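Search this board
Enter keywords

Instrument trays and bench layout
Posted by Dalal Karaki, Sunday

What do others use under a shallow steel tray for small instrument work? I have been on beige paper for a year and the Clostelby rep wants me on silicone.

Tarn_bench wrote:
Paper. It costs next to nothing and goes in the bin. Silicone holds lint and you end up washing it more than you work on it.

ossett738 wrote:
Disagree. Paper creases, and a creased sheet lets a light tray rock. I changed to a 19 inch Jaltotus mat and the rocking stopped.

Dalal Karaki wrote:
Same bench in all four:
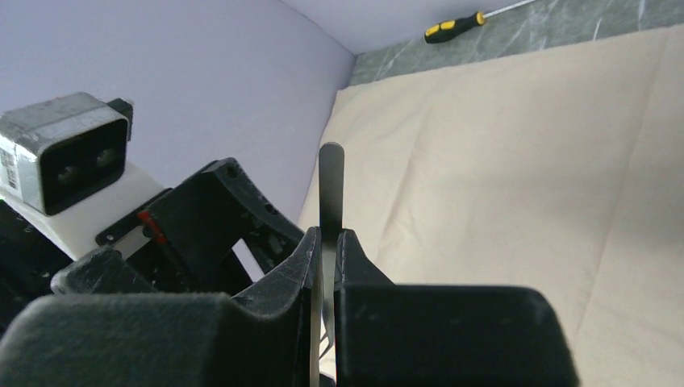
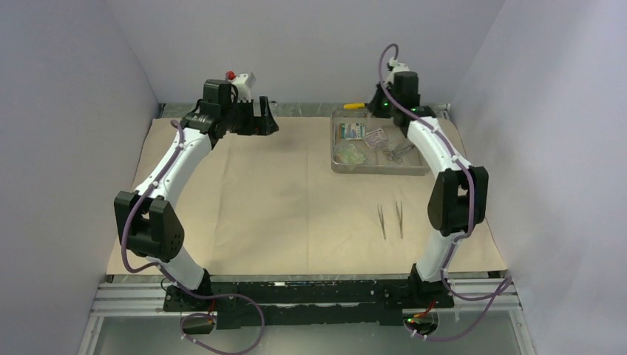
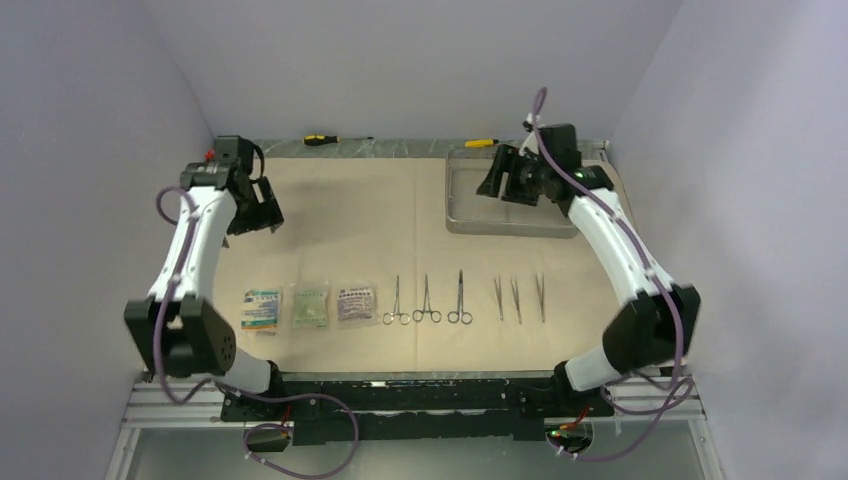
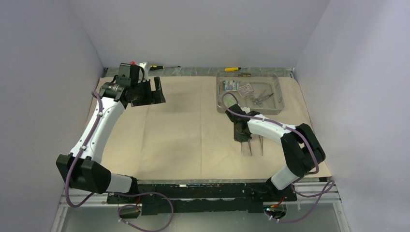 My main question is tray discipline. I want packets and bare instruments kept apart, and at present they share one tray. Issa's old bench sheet allowed this if the packets stayed sealed and to one side. In the second picture the packets are at the left of the tray and the scissors or clamps towards the right, so it can be done, but there is no divider and things slide when the tray is lifted. Clirkholm sell a clip-in divider for 10 pounds. Has anyone fitted one?

Tarn_bench wrote:
Fitted two. The clip fouls on a low rim. Measure yours first. A second tray is the better answer.

ossett738 wrote:
A second tray takes up bench. I would move the screwdrivers before buying anything. The third picture has one right behind the tray corner and another further along the back edge. Hand tools want a rack on the wall.

Dalal Karaki wrote:
Noted on the screwdrivers. I don't want holes in that wall, so it would have to be a magnetic strip on the marbled part at the back, stuck down. Will tape hold on that?

Tarn_bench wrote:
Foam tape will, if you degrease first and leave it 30 hours before loading. Still say paper, by the way. Pull it tight and tape the corners - the creases in your last picture are slight and wouldn't rock anything of mine.

ossett738 wrote:
They would rock mine.

We use cookies to remember your login. Accept or manage settings.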